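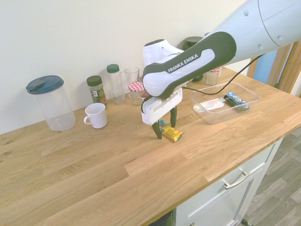 What is the best way to keep snack bars on a shared kitchen counter? Put them in one shallow, see-through tray, and move any stray bar back when you pass.

Snack storage in a shared kitchen – project report
Ellomton, 04/10/2020

1. Background
The kitchen on our floor had no fixed place for snacks. Bars were left on the worktop, behind the containers along the wall, or in the drawer with the tea towels. Our brief was to find a cheap way of keeping them together, using items already in the building where possible.

2. What we tried
We compared 3 options: a drawer, a cloth pouch from Skidutent and a clear tray. The drawer was tidy but people forgot what was in it. The pouch hid the wrappers and had to be emptied to find anything. The tray can be set straight on the oak worktop, and the bars in it can be seen from above – a blue wrapper and a silver one are easy to tell apart.

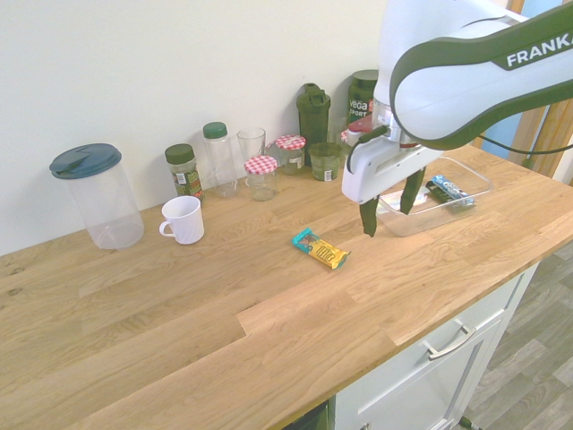
3. Problems
Bars still ended up on the bare wood next to the tray. We think the tray should stand nearer the kettle, as most people take a snack while making a drink. Its smooth base may also slide, so we would like to test a thin mat under it. We had no time for this before the March deadline.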